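Sukstead Home Forum > Laundry and Linens > Folding a big sheet on a table that's too small

Started by flurkelus_94

I do the linens for a small guest house and I've always folded the flat sheets on the floor, on top of an old bedspread. My knees are done with that. We have a table now but it is shorter than a queen sheet in both directions, so whatever I do one side slides off and takes the rest with it. How do people handle this without a second person? I'm doing up to 14 sheets on a changeover day.

Reply by marnie_k

Fold it in half in the air first. Arms wide, corners together, then lay it down. You only need table for half a sheet.

Reply by flurkelus_94

I'm 5 foot 2. Half a queen in the air is on the floor.

Reply by Zistside Tom

Let it hang over the far side on purpose. Put the middle of the sheet on the table, smooth from the middle out, then bring the hanging part up and over. The weight of it pulls most of the creases out for you. Then turn the whole thing a quarter and do it again.

Reply by marnie_k

That works on a rough table. On a smooth one it walks off.

Reply by Zistside Tom

Put something on it then. A couple of folded towels will hold it.

Reply by A. Somogyi

I wrote a piece on this for the Jitaru linen newsletter and I'll paste the part that applies. Moderators, take it down if it's too long.

"Most trouble with large pieces begins before the first fold. The sheet comes out of the basket in a rope, gets dropped on the table, and the folder starts hunting for a corner. Spread it first. It doesn't have to be flat. You want to see one long edge and know which way it runs.
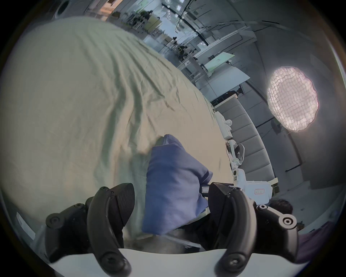 Anikó Somogyi
Linen room supervisor and newsletter contributor

A pale sheet with soft diagonal folds like these is spread well enough to start on. The creases all run more or less one way and you can follow the edge down to the table. Take the small things off before you fold, the blue cloth included. A small piece left on a big one gets folded into it, and you find it in January when a guest does.

Work from the edge you can see. Bring it to the middle, smooth with the forearm, then bring the other side to meet it. Two long folds, then turn to the short ones. Pillowcases and cloths go in their own pile and get done last."

Reply by marnie_k

Folding both sides to the middle leaves a gap down the center that shows on the shelf. Half and half again is neater.

Reply by A. Somogyi

It shows if you stop there. Close it like a book and you have the same four layers, and you never had to reach across the full width. We had 200 sheets a week through one table and did them all this way.

Reply by cosmin_mocanu

I'm with Marnie on flat sheets. Sides to the middle is fine for tablecloths. With sheets I can't get the hems to line up that way, they drift by an inch or 2 and then the stack leans.

Reply by Zistside Tom

Is your table against a wall, flurkelus? I pulled mine out so I could walk to the other side and it made more difference than any fold.

Reply by flurkelus_94

It's against the wall, yes. There's a radiator behind it so I can pull it out maybe a foot - not enough to get around.

Tried the book way on four sheets this morning. The gap didn't bother me. The hems were off on two of them like Cosmin said, but those two were older ones that have gone out of square anyway. Will try half and half on the rest and see which stack stands up.

Reply by marnie_k

Old ones never fold square. Put them at the bottom.

Last post 2003-12-17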